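How to fold clothes on the bed without making more work for yourself

Every few months somebody tells me there is a new way of folding that will change my life. I have tried most of them. My life is much the same, but I have kept the parts that helped, and they fit into 3 short stages.

You don't need a folding board. I bought one from a stall in Brullcombe and it was fine for shirts of exactly one size. It lives behind the wardrobe now.

1. Start with a flat surface

A bed will do, whatever the purists say about tables. Pull the sheet or duvet reasonably straight first, as any big ridge underneath will end up in your folding. Small wrinkles make no difference that I can see.

Put one thing down at a time. Tipping out the whole basket looks efficient and isn't – you spend half the evening digging for sleeves.

2. Find the middle and lift

Lay the piece out and smooth it from the centre towards the edges with the flat of your hand. Then pinch it near the middle and raise it a little, so that the cloth comes up in a point and the loose parts drop towards you. Njål Rustad taught me this and claimed it saved him 50 minutes a week, which I don't believe for a moment. It does show you where the cloth wants to hang.

A plain blue cloth on a cream cover is easy to practise with, as you can tell at a glance where one stops and the other starts. If a corner keeps sliding about, a small clip will hold it.

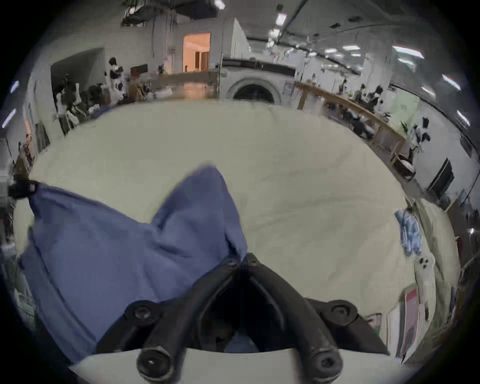

3. Fold in thirds, then stop

Let the cloth down again and smooth out the creases. Bring one side in by a third, then the other side over it. Turn up the bottom edge to the middle and fold once more. If it stays put when you pick it up, it is folded.

The Wilczyńska method, as it was sold to me, goes on to rolling, tucking and standing everything on end. I did 42 T-shirts that way one December. They looked lovely until I pulled one out, and the rest fell over.

What about small and awkward things?

Patterned cloths, flannels and odd napkins can be folded in half and stacked. Fitted sheets I roll up and shove to the back of the shelf. I have watched a good many videos on the subject and my sheets still come out as a lump.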